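Bin picking planner keeps choosing the wrong thing — cost weights? or perception?

Started by mottram_bin, January 1, 2022

**mottram_bin**
Happy new year all. Spending it with a planner, so you know how my holidays are going.

Setup is a KUKA over a metal bin with sloped walls, mixed small stuff in it. Segmentation feeds a grasp sampler (Flukidum, the stock one), sampler hands candidates to Urkus for the path. Ran 514 attempts over the break. 357 of them got a lift. The rest I sorted by hand and 89 are the same fault — planner picks a low scoring grasp in the open over a better one near a wall, then the fingers come down in a daft spot between two things.

Question is do I touch the clearance weight or is that hiding something upstream. Pics below, logs later when I've tidied them up.
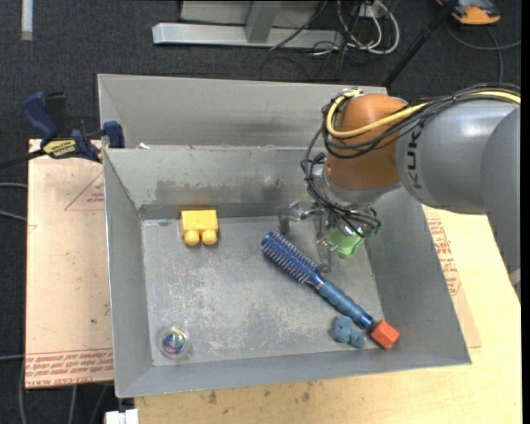
Fingers down near the back, green piece at the gripper, brush lying across the middle.

For what it's worth the sampler has no trouble with the yellow block. Brush is the one that gets silly. It gives me grasps on the head and almost none on the handle, and the handle is the bit you'd want.

**kelpie77**
Before you touch any weights, what's your wall margin set to? Default in Urkus is fat. On a bin with flared sides it treats the slope as if it were a straight wall, unless you gave it the mesh. Did you give it the mesh?

**mottram_bin**
box primitive. not the mesh. I know, I know

**kelpie77**
Well there you go then. You've lost a strip all the way round the floor. Anything in the corners is as good as unreachable and the planner goes for whatever is left in the middle.

**oddsocket**
Don't agree that's the whole of it. A fat margin explains throwing away wall grasps. Doesn't explain landing between two objects. That's segmentation merging them — small cube touching or nearly touching the brush handle, mask comes out as one blob, the sampler takes the middle of the blob and off it goes. Look at your first picture, the orangey cube is right at the end of the handle with the lumpy thing next to it. Three things, I'd bet one mask.

Dump the masks. Not the scores, the masks.

**mottram_bin**
masks for that run weren't saved. flag was off, yes I feel stupid. Will rerun tonight with it on

**tin_lid**
Side point, the clear round thing in the front left corner. Is it clear all the way through? Ours drops out of the depth image completely, just a hole in the cloud, and the collision checker reads the hole as free space. We had the planner put a fingertip straight on top of one. Now we fill holes from the colour mask before the scene gets built. Slow but it stopped the crunching.

**mottram_bin**
depth is rubbish on it too. hadn't thought about the checker reading that as free. ugh
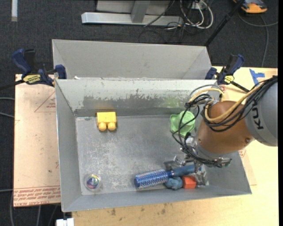

Brush low in the bin, blue lump and cube by the handle, fingers reaching in beside them.

Same bin, same session. Look where the gripper is. If oddsocket is right this is the blob thing again, cube + lump + handle.

**oddsocket**
Yep, that's what I'd expect. Can't prove it from a photo mind you.

**kelpie77**
Or it's the margin again! Brush is along the lower edge there, so most of the handle is inside the strip your box model throws out. You'd get the same pose from either bug. Swap the mesh in first, it's a ten minute job and it takes one of us out of the argument.

**oddsocket**
Ten minutes if the mesh is any good. Last one I had off a shared drive was in inches.

**gantry_hermit**
Been on Cemen for a while now and it does margin per surface, so floor tight, walls looser, divider its own number. Not saying switch. But you can fake it in Urkus with 2 collision groups, one for floor and one for the sides. Config is ugly, works fine.

And please don't drop the clearance weight to make the numbers look nicer. Did that back in March, success went up, so did bent fingers.

**mottram_bin**
ok plan. mesh in, masks on, weights left alone. hole filling after that so I'm not changing everything at once. More than 2 changes in one go and I never know which one did it

@gantry_hermit could you paste the group config? even a rough one

**gantry_hermit**
Will do when I'm back at that machine. Check the order they load in, the second group overwrites the first if teh names match. Took me a whole afternoon.

**tin_lid**
Keep the old seeds for the rerun. Otherwise you're comparing two different piles of luck.

**mottram_bin**
seeds are in the log, will reuse. Post back when it's run

Related threads
Urkus: sloped bin walls and the box primitive
Flukidum sampler ignores thin handles
Filling depth holes on clear objects, what do you use?
Cemen per-surface margins, worth it?
Saving masks without killing cycle time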